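Zipper task with hand-held grippers: one person or two?

drara_bench
Posted 26 February 2022

We're recording demonstrations of closing a mesh laundry bag. One gripper goes on the pull, the other holds the far end of the zipper so the net doesn't bunch up. I have 466 takes and the policy still drags the whole bag sideways. Do I need more takes or different ones? 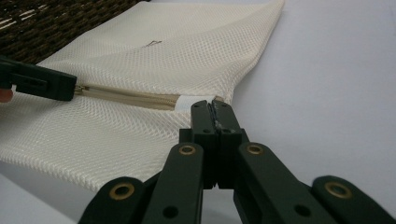

Does it matter which end you hold first?

Pick one order and keep it for every take. We hold the far end first, then go for the pull.

hbjorklund
Different ones. If every bag starts flat and square to the table, that's all it learns. Turn the bag before each take. We saw more from 22 odd starting positions than from the last few hundred neat ones.

lustcombe22
Disagree. We had 1249 takes of a drawstring pouch, all messy, and it was worse than the tidy set. I'd get it working from one start and then widen. Also try remote control. You feel less, so you move slower, and the robot copies the slow part.

hbjorklund
Slower isn't better on a zipper. It stalls halfway.

drara_bench
Remote control is out for now, the lag makes my hands wander. We do cloth with the same kind of hand-held tools and I had the same trouble there. Both tips have to pinch the fabric close together before anything else moves.

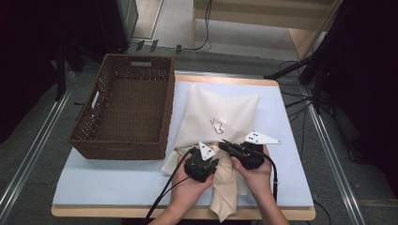
Once I stopped letting go between the pinch and the lift, the cloth takes got a lot more usable. I'll try that on the zipper with the bag turned and stop at 900.

lustcombe22
Keep the old 466 in a separate folder. You'll want to train without them at least once.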